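Filed under: Robotics and Automation > Grippers and End Effectors

Choosing between two parallel grippers for soft household items

posted by Nurthorpe_Lab

Our department is evaluating two parallel grippers for a two-arm mobile platform. The first is the Amato, which has an opening of 156 mm and rigid fingers. The second is the Clirkgate, which has a narrower opening and padded fingertips. Both are to be used for picking up cushions, bags and other soft goods in furnished rooms.

In bench trials the two units performed equally well on boxes. On fabric the results differed. The Amato completed 30 consecutive lifts of a folded towel without a drop, while the Clirkgate released the towel 8 times over the same number of lifts. The supplier has suggested that we raise the closing force, but we are concerned about marking leather goods. We are required to submit a purchase request in February and would appreciate advice from groups that have run a similar comparison.

mimstead_automation

We completed a comparison of the same two models last year, over 766 recorded grasps. Our recommendation is to leave the closing force at the factory setting and to change the approach angle first. A padded fingertip that meets a cushion flat will compress the surface and then slide. If the wrist is tilted so that one finger passes under the edge of the fabric, the grip is considerably more secure. Please also confirm that the controller is using position and force limits together. With the force limit alone, the fingers may stop early on thick material and report a completed grasp.

For handbags, we instruct operators to grasp the handles and leave the body of the bag alone. Either gripper is suitable for this purpose.

gr_tech44

Had the same trouble with the Clirkgate. Replaced the pads and it was fine. Check the date on yours.

Nurthorpe_Lab

Thank you for both replies. The pads have been replaced and the towel trial will be repeated before the request is submitted. The tilted approach has been added to the test plan – the controller settings will be reviewed at the same time.

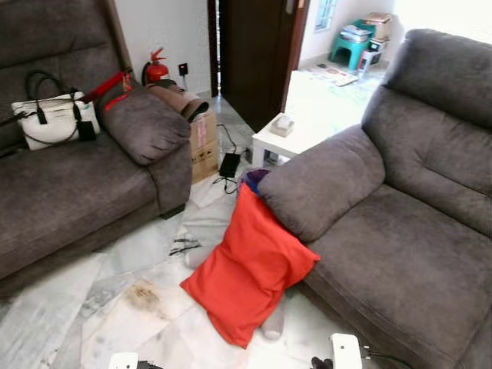 The second stage of our evaluation concerns reach and clearance in a furnished room, and comments on the order of the tests would be welcome. Bench results say little about how the wrist behaves beside a padded armrest or close to the floor. We propose to begin with the red-orange pillow leaning against the sofa, as it offers a creased edge for the tilted approach, and to continue with the white handbag on the other seat, using its looped handles as advised. The tissue box on the low table will serve as the rigid item for reference. Cables on the floor will be treated as areas to avoid, and both grippers will be tested with the same list of items in the same order.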